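Projects / Hutlow / Skollano Table Items / README

Skollano Table Items

Skollano is a small collection of records about clearing a table after people had drinks at it. The things on the table are common ones: bottles, cans, cups, small glass containers. They go into a plastic bin, and the record tells which thing it was and where it ended. The collection has 449 records in version 6.

Please read this file before you use the labels. Some of them changed their meaning after version 5, and the old files were not renamed.

What goes in the bin

The bin is turquoise, open at the top, and has rounded corners. A thing gets the label "in_bin" only when all of it is inside the walls. A bottle that lies in the bin is "in_bin" in any direction, and the field "neck" says to which side the cap points. For clear bottles please take care with the color field. The plastic has no color of its own, but the bin shines through it, so in the older records you will find "green" and "light blue" for bottles that should be "clear". I corrected those I found. 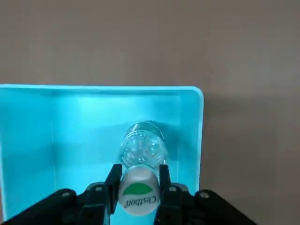 Labels for the other things

Cans and cups have separate labels, "can" and "cup". Seen from the side they are easy to mix up when both are red or orange, so the label must be decided from the top. If you see a lid, it is a can. If you can look inside, it is a cup.

"Tray" and "bin" are the same thing in this collection. Earlier I wrote "tray" for everything shallow, and in the files of April you will still meet both words.
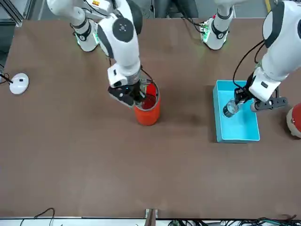 Glass is the group with the most mistakes. A small clear glass container can be written as "glass", "jar" or "cup_clear", depending on who wrote it. I joined all three into "glass_small", and 47 records had to be changed for this. When a thing is still above the bin and not yet put down, its place is "over_bin". Do not write "in_bin" for it, even if it is low between the walls.

For the field "pose", the values are "standing", "lying" and "unknown".

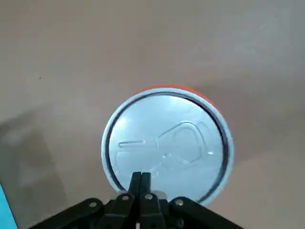 The field "opened" was added last and it is filled only for cans. Evander Tennant asked for it, as he sorts full and empty cans separately at Nustden. A tab that lies flat on the lid does not tell enough, because people often push it back after opening. Look at the score line beside the tab, and if you are not sure that the lid is broken there, write "unknown". We do not guess from the weight.

Known problems

Shadows next to the bin wall were sometimes marked as a separate thing. The spelling of "turquoise" is not the same in all files.

Related items
- Seol Cupboard Labels
- Nustden Can Sorting Notes
- Hutlow Naming Rules for Colors

Contact: Evander Tennant, Hutlow | © Hutlow | Back to top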